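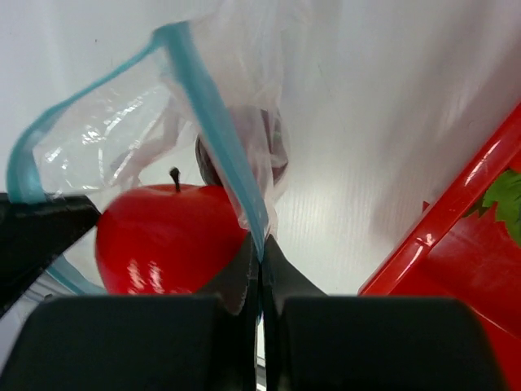 The view from the wrist: gripper fingertips at the blue seal of a clear zip bag, with a red apple alongside.

The bag is harder than the apple

Ask most people which part of packing fruit a robot would find difficult and they will say the fruit. It is round, it rolls, it bruises. In practice a round, glossy object of known size is close to the easiest thing a two-finger gripper can be given. The bag is the problem, and I think the bag is the better measure of whether machines can do household chores yet. My answer is that they can do parts of some of them, slowly, and that the parts they can't do are the ones a buyer would be paying for.

Consider what a zip bag asks of the machine. It is transparent, so a depth camera returns holes or the distance to whatever lies behind. It throws highlights that move when the wrist moves. It has no fixed shape, which means that a model of it is out of date once a finger touches it. The only part with reliable colour is the seal, if the maker has bothered to tint it, and the seal bends and loops with the film. Then there is occlusion. A wrist camera gives the best view of the contact point up to the moment of contact, when the fingers cover it.

A person deals with all this by feel. We rub the two lips of the bag between finger and thumb until they slide apart, and we rarely look. A parallel gripper has two pads and one closing motion. It can pinch a fold. It cannot easily tell whether it has pinched one layer or two, and opening a bag depends on exactly that.

The Wollham trial is the one I know best, having spent part of May reading its logs. The task was to open a bag, put a piece of fruit in and close it again. It was run 2000 times, 1000 with a rigid tub in place of the bag and 1000 with the bag itself. The tub runs were dull, in the way that good automation is dull. The bag runs were a catalogue of small failures: both layers gripped, the mouth closing again after release, the fruit pushed against the outside of the film while the controller recorded an insertion. That last error is the one I would worry about in a kitchen. A machine that stops can be helped. A machine that reports a finished job has to be checked, and checking a packed lunch takes as long as packing one.

Gritinura's answer is better fingertips, with softer pads and a sense of shear. Sotomayor's is more demonstrations, collected by people driving the arm by hand. I expect both to help and I would put money on the fingertips first, as no quantity of footage will recover a force that was never measured.

There is a third approach, and the shop floor took it long ago. At Zisham the packing line has no zip bags handled by grippers at all. Film comes off a roll, is held open by air, filled and heat sealed. The chore was redesigned until a simple machine could do it. Households won't accept this easily. People own the bags they own, keep them in a drawer and reuse them with creases in.

Anyone selling a domestic robot should therefore publish 3 figures for each chore: the unaided completion rate, the time taken, and the rate at which the machine claims success wrongly. I have seen the first often, the second sometimes and the third only in internal logs. Until the third appears on the data sheet, I will go on packing my own fruit.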